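Chapter 4
Gathering Examples by Demonstration

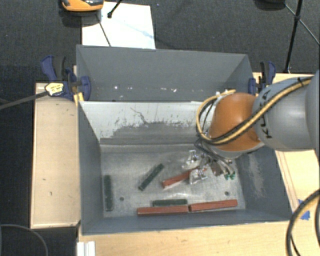

Figure 4.1 A KUKA arm with its gripper lowered into a bin of red and green bars.

A learning system for picking is only as good as the examples it is given. Chapter 3 treated those examples as a finished table of inputs and outputs, ready to be split and fed to a model. In practice somebody has to produce them, and most of the choices that decide how well the trained system works are made at this stage. This chapter covers how the examples are planned, recorded, checked and stored.

We shall use one task throughout, the bar-picking task from the Harnitz course. The arm must take a single bar from an open bin and lift it clear of the walls. Bars come in two colours, and the colour to be picked is named before each attempt. The task is small enough to set up on a bench, yet it contains several of the difficulties met in larger work. Bars may lie close to a wall, where there is little room for the fingers. They may lie end to end or side by side, so that a grasp meant for one disturbs its neighbour. A bare metal floor gives reflections that change with the lighting, and the gripper itself often hides part of the bar it is about to take. The bin in Figure 4.1 is clamped at both sides. If a bin shifts between attempts, the recorded positions no longer mean the same thing, and the fault can be hard to find afterwards.

4.1 What counts as an example

An example, in this book, is one complete attempt: the camera images, the joint positions of the arm, the commands to the gripper, and a label giving the result. Failed attempts are kept and labelled as failures. Readers who have used the Gradau exercises will notice that those files keep successes only. The effect of this is taken up in Section 4.5.

Three sets are used in the chapter. Each has 100 attempts. In the first, the bars are laid out by hand to a printed plan. In the second, they are tipped in and left as they fall. In the third, known as the Kistidstead set, the operator puts the bars back in whatever way seems hardest. A further 26 attempts are held back for testing and should not be opened before Section 4.6.

4.2 Planning a session

Before recording begins, write down the following:

the colour to be picked in each attempt
how the bars are to be reset
when the lighting will be changed, if at all
the rule for ending an attempt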